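4. Storing Dry Goods and Leftovers

Your Urkus pantry shelf is now on the wall and, if you followed Section 3, level. If you skipped Section 3, your rice will find the low end without any help from us.

4.1 Before you load the shelf

1. Wait 12 hours after tightening the last Fastell anchor. Leaning on the shelf to see if it holds is not a test we recommend.

2. Wipe the shelf with a damp cloth. Dry it. The finish puts up with vinegar, but it sulks under bleach.

3. Bring your containers and lids to a clear stretch of table or counter. Match every container with a lid before anything gets filled. Expect leftover lids. Every kitchen has them, including ours.

Containers and their lids on a white tabletop, second view:
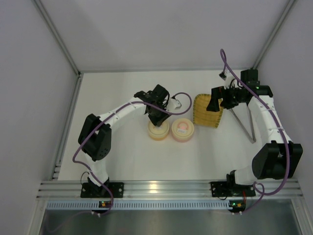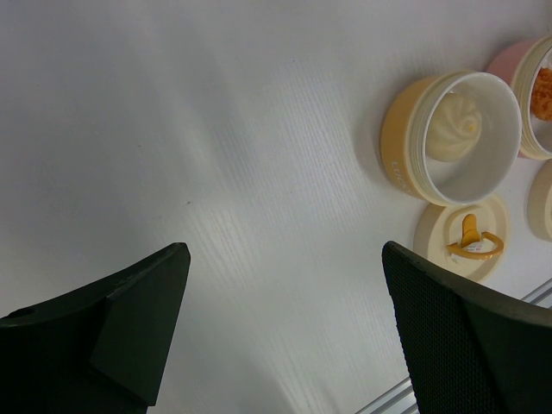 4. Fill each container to a finger's width below the rim. Flour needs more room than that and will tell you so when you press down the lid.

5. Label the side, never the lid. Lids wander. Write what it is and when you bought it. "Misc. powder" is a poor label, as Dolores Oyelaran of our returns desk can confirm.

6. Load the bottom tier first, heaviest items toward the wall brackets.

CAUTION: The full shelf is rated for 68 pounds, evenly spread. A cast-iron pot at one end is not evenly spread, however small it looks up there.

NOTE: Cooked leftovers belong in the refrigerator. The Urkus is a shelf. It has no opinion about soup and will not keep it cold.

4.2 Adjusting the tiers

1. Empty the tier. All of it, even the one jar that seems safe.

2. Lift the front edge until both pegs clear their slots, then pull toward you.

3. Reset the pegs at the new height and push down until you hear two clicks. One click means one peg, and one peg means you'll be sweeping up lentils.

NOTE: Floston-style pegs from the older model fit the slots beautifully and hold nothing. Please use the ones in bag C.

Missing bag C? Write to Kaisu Juntunen in Parts and quote number 172 from the back of the box. Check under the cardboard flap first. She will ask.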